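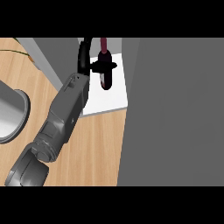

WORKSHOP & KITCHEN TIPS

Living with the new arm: a few notes for the back kitchen

Posted 23/04/2018 by Zuweira Quaye
257 shares | 15 comments

The arm at Amissah does the bottles now. I did them for years and was told I had a gift for it, mostly by people who didn't want the job. My wrists have stopped complaining and I have been promoted to moving things out of its way. What I've learned so far:

Rehearse on the computer first. Lingyun Long builds our layouts as a simulation and runs the arm through them before we shift any furniture. A rendered bottle costs nothing to mop up.

Put the clutter into the model too. A tidy layout will flatter you. Ours had bare floor until Kwabena Darko asked where the plant was going, and he was right to ask, as he's the one who waters it.

Watch the narrow places. A wall and an arm make poor neighbours, and the elbow needs room as well as the fingers.
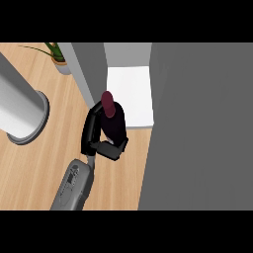
The maroon-capped bottle and the arm, seen from overhead in the simulation.

Look from the top as well as the side. Gaps that seem generous at eye level can be rather mean from the ceiling.

Keep one person who can still do it by hand. In August the arm had a morning off for a software update and Jhair Llanos discovered that he had forgotten which shelf the vinegar lived on. We now swap back for an hour a week. There is grumbling.

Decide who is allowed to press stop. Our answer is everybody, including the new starter, and no one has to fill in a form afterwards. The form was my idea. It lasted two days.

Wipe the fingers down at the end of the shift with a barely damp cloth, power off. This is also my job.

3677 views | Leave a comment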